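ロボットソフトウェア特論 第7回配布資料
模倣学習による双腕制御:どこまで信じてよいか

担当:Despina Gavalas(演習補助:Rosaura Cuervo)
改訂:2022年11月1日

前回の宿題で「学習済み方策の成功率が高いので、計画器は不要である」と書いた答案がかなりありました。今回はその一文を疑うところから始めます。結論を先に言ってしまうと、私はこの主張に納得していません。ただし計画器を入れれば解決するとも思っていません。

0. 用語の確認

方策(policy):観測を入力とし、行動を出力する写像。本講義では画像と関節角が入力、目標関節角の系列が出力。
行動チャンク:一度の推論で出力する目標値のまとまり。長さをkと書く。
再計画周期:次の推論を始めるまでに実行するステップ数。kと等しい必要はない。
ロールアウト:方策を実機または模擬環境で最初から最後まで一回走らせること。

「成功」という語は定義なしに使わないこと。レポートで定義のない成功率を見つけたら、その節は採点しません。

1. 成功率という数字の読み方

演習で使うZumitzデータセットには423本の教示軌道が入っています。このうち評価用に分けてあるのは70本です。よくある間違いは、この70本に対する行動予測誤差を計算して「性能」と呼ぶことです。予測誤差が小さい方策が実機でよく動くとは限りません。教示軌道の上にいるあいだの誤差しか測っていないからです。一度軌道から外れたときに戻れるかどうかは、この数字のどこにも出てきません。

7月の予備実験では、検証誤差が最小の重みと、実機でいちばんましだった重みが一致しませんでした。どの重みを選ぶべきかについて、よい答えを私は持っていません。実機で走らせて比べる以外の方法を提案する論文は、まず評価の節から読んでください。

確認すること
・初期配置は誰が決めたか。毎回同じ人が手で置いていないか。
・失敗の打ち切り時間は何ステップか。
・途中で人が手を出した試行はどう数えたか。
・乱数の種を変えて学習し直したか。

四つとも書いてある報告はめったにありません。

2. 行動チャンクと遅延

チャンク長kを大きくすると動きは滑らかに見えます。見えるだけ、という場合があるので注意が必要です。kステップのあいだ、新しい画像は行動に反映されません。把持した物が指の中で滑っても、腕は予定どおりに動き続けます。

標準設定では推論一回の所要時間を70ミリ秒、制御周期を20ミリ秒としています。推論の結果が届いた時点で、観測は三周期以上古いことになります。この遅れを無視して先頭の行動から実行すると、チャンクの継ぎ目で腕が一瞬戻ります。ログの目標角を拡大すれば鋸状の波形として確認できます。

対処は二通り紹介します。

(a) 遅延分の行動を捨てる。推論中に経過したステップ数だけ先頭を読み飛ばす。実装は数行で済むが、遅延がばらつくと捨てる数もばらつく。
(b) 重なり合うチャンクを加重平均する。指数重みを使う例が多い。継ぎ目は消えるが、「右から避ける」と「左から避ける」を平均して正面から当たりに行くことがある。

(b)は宣伝されているほど万能ではありません。多峰性のある場面では必ず平均前の出力も描画してください。

3. 双腕の場合

行動ベクトルを左右連結して一つの方策に学習させるのが現在の定石です。簡単ですし、片腕ずつ学習させるより協調が取れることが多い。しかし、この形式には干渉を防ぐ仕組みが何も入っていません。教示者が腕をぶつけなかったという事実を、統計的に真似ているだけです。

Linach(本研究室の制御ミドルウェア)では、方策の出力と関節指令のあいだに次の層を置いています。

1) 関節限界と速度限界でのクリップ
2) 左右のリンクをカプセルで近似した最短距離の計算
3) 距離が閾値を下回った場合、両腕の速度を同じ比率で縮小
4) ゼロ速度が続いた場合は停止し、人に返す

弱点もはっきりしています。2)のモデルに入っているのはリンクとグリッパだけで、把持物とケーブルは入っていません。平たい板を横向きに持てば、実際の占有領域はグリッパの先へ大きく張り出します。ケーブルは形が姿勢によって変わるため、カプセルで囲むと今度は何もできないほど保守的になります。

次の作業空間について、どの物体が干渉モデルから漏れるかを各自で挙げてください。左腕は赤い枠の付いた透明な板をほぼ水平に持ち、右腕のグリッパはその奥にあります。紫のケーブルは両腕に沿って輪を描いています。

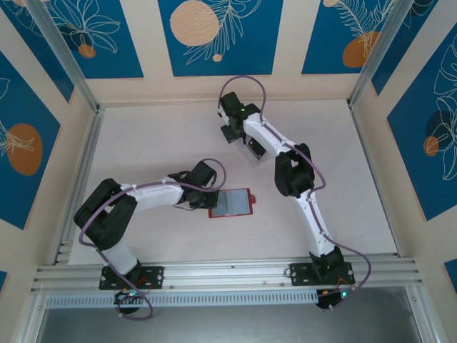 4. 知覚側の問題

透明な物体は深度センサと相性が悪く、点群に穴が開くか、背後の面の値が返ってきます。「だからRGB画像だけで学習する」という説明は半分しか正しくありません。RGBでも透明部分の見え方は背景に依存します。上の環境のように壁が青地に白い葉の線画であれば、板を透かして見える模様は腕の姿勢によって変わります。方策が板の縁を見ているのか、赤い枠の色を見ているのか、単に関節角を覚えているのかは、調べるまで分かりません。

調べ方は地味です。画像入力を一枚の固定画像に差し替えて、出力がどれだけ変わるかを見る。ほとんど変わらなければ、その方策は画像を使っていません。注意マップの図を載せて済ませるのは、証拠としては弱いと考えてください。

5. 演習課題

5.1 Lightfoot(ログ再生ツール)で任意の軌道を一本開き、左右の最短距離を時系列で描け。把持物を直方体で近似して加えた場合と重ねて示すこと。

5.2 チャンク長を変えて模擬環境で各200回のロールアウトを行い、成功の定義、打ち切り条件、信頼区間を付けて報告せよ。種は2264から連番とする。

5.3 第4節の固定画像テストを行い、結果が予想と違った場合はその予想も消さずに残せ。

5.4 Sullbergの計画器を上位に置いた構成について、第3節の安全層が不要になるかを論ぜよ。「不要になる」と答える場合は、計画器の環境モデルに何が入っているかを列挙すること。

提出は講義ページから。コードが動かない場合も、ログが付いていれば受け取ります。実機の予約と安全層の閾値に関する質問はCuervoまで。閾値を自分で書き換えて走らせた班は、その値を必ず報告書の冒頭に記してください。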